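PRE-RUN INSPECTION CHECKLIST, SIMULATED TWO-ARM CELL
Project: Clarkholm (rod handling, sim side)
Inspection date: June 21, 2019
Scene build: 202
Result: pass with comments. Two items open.

Marks used: OK, OK with comment, OPEN, N/A. "Looks fine to me" is not a mark. It was used 4 times on the last sheet and has been retired.

SECTION A. PAPERWORK

A1. Scene build number matches the one in the run plan.
OK.

A2. Random seeds written down before the runs.
OK with comment. They were written down. They were written down on a whiteboard. Please use the seed file.

A3. Success rule fixed before anybody looks at results.
OK. A trial counts if the rod leaves the rack and stays in the grip through the hold period. Rods that leave the rack by any more creative route are failures, including the ones that are fun to watch.

A4. Emergency stop tested.
N/A. The template comes from the hardware cell and still asks this. The stop key in the viewer pauses rendering and leaves the physics running, so do not rely on it for anything, including lunch.

SECTION B. SCENE LAYOUT

B1. Both arms on their mounting plates, bases not sunk into the platform.
OK. Checked at load and again after reset.

B2. Cables drawn and routed clear of the grippers.
OK with comment. The cables have no collision shape in this build. An arm can pass through its own cable with total serenity. Policies that depend on this will be in for a surprise on the bench, so the Guerra cable penalty stays switched on for every run that goes into the write-up.

B3. Rods in their start position, caps visible to at least one camera.
OK. The red-capped and blue-capped rods are separate assets. Swapping the textures does not swap the masses. See the September report for how we learned this.

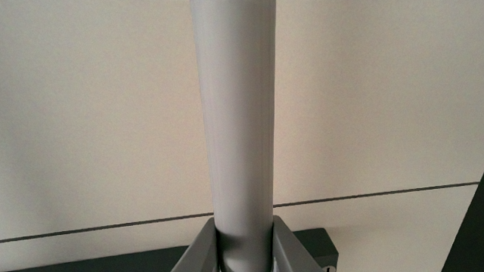

B4. Collision shapes match the drawn shapes.
OPEN. The tapered part was entered as a straight cylinder in the old Vakach asset pack. The fingers then close on a surface that is wider than the one on screen at the thin end, and the solver reports a firm grip on air. The new mesh fixes this for the main part. The spare has not been redone. Do not use the spare.

B5. Friction values inside the agreed range.
OK with comment. Somebody had set the finger friction high enough to pick up a parked car. It has been put back. Success rates dropped, as success rates do when the fingers are made of something that exists.

B6. Contact shadows and lighting randomization turned on for training, off for the reference views.
OK.

SECTION C. METHOD CHECKS

C1. Baseline and new method start from the same poses.
OK. Both read the same pose list. Each method gets 25 trials per rod, no extras for "warming up."

C2. Pasance planner given the same time limit as the baseline.
OK with comment. It had been given twice the limit "for fairness." The earlier numbers are struck from the table and will be rerun.

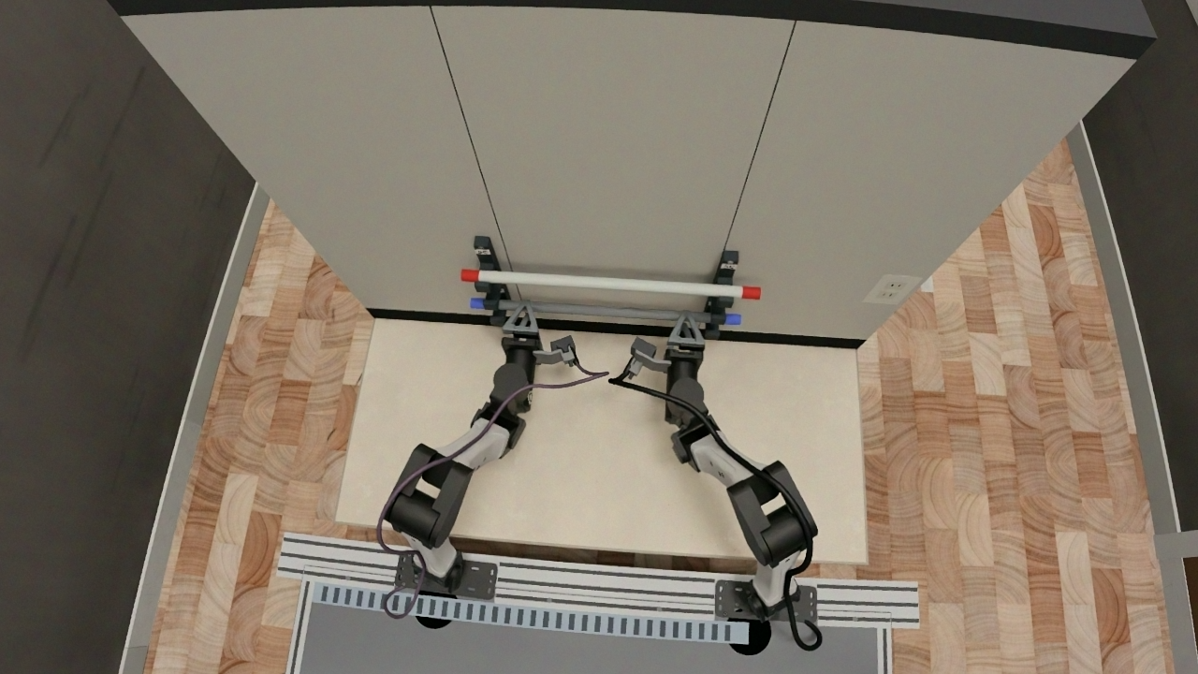
C3. Left and right arms assigned by the planner, with no hand-written preference.
OK. There was a line of code that always sent the left arm first. It had a comment above it reading "temporary." It was older than the planner.

C4. Arm-to-arm clearance logged at every step.
OK. The log is now saved even if a trial ends early, which is when one would like to read it.

C5. Failed trials kept.
OK. All of them, in the same folder as the good ones, with the same naming. A folder called "weird" was found and merged.

C6. Grasp scored by contact force as well as by object height.
OPEN. Height alone passes a rod that is balanced on one finger. Force scoring works in single-arm trials but returns zero whenever both arms touch the rod. Until that is fixed, two-arm grasps are to be reported by height only, and the table has to say so in the caption and not in a footnote.

SECTION D. CAMERA VIEWS

D1. Side view covers the rack and the approach path.
OK with comment. The near arm hides most of the far one from this angle. Use the side view for reach and the front view for anything involving both arms.
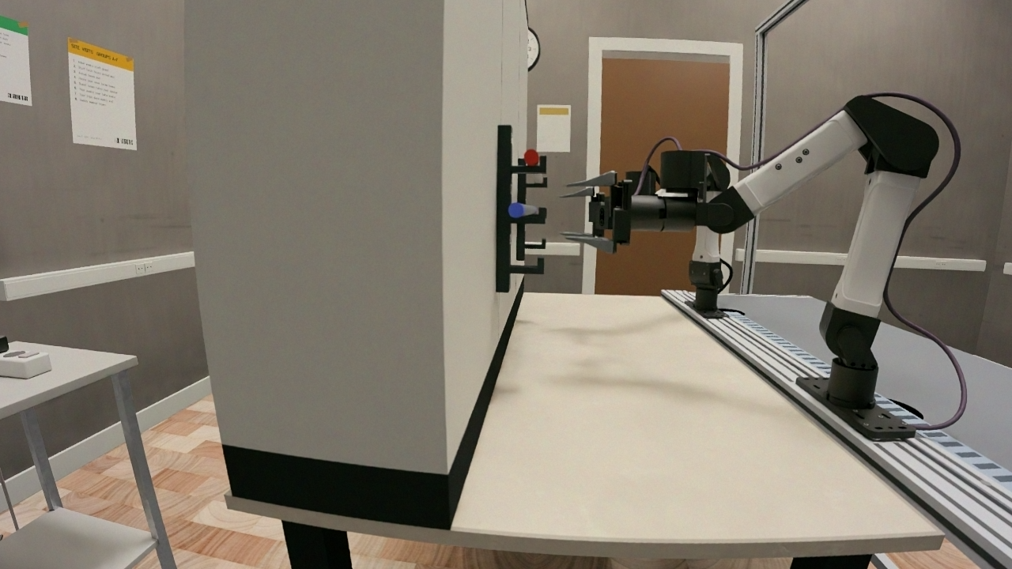 Item D1, side view. Nearer gripper short of the rack, fingertips empty.

D2. Wrist views saved at full rate.
OK.

D3. View names in the log match view names in the viewer.
OK with comment. They match now. "Left" had meant the robot's left in one place and the viewer's left in the other.

OPEN ITEMS
B4, spare part mesh. Blocks any run using the spare.
C6, two-arm force scoring. Does not block runs. Blocks bragging.

Next inspection due on any change to scene build, asset pack or scoring code, however small the person making it says it is.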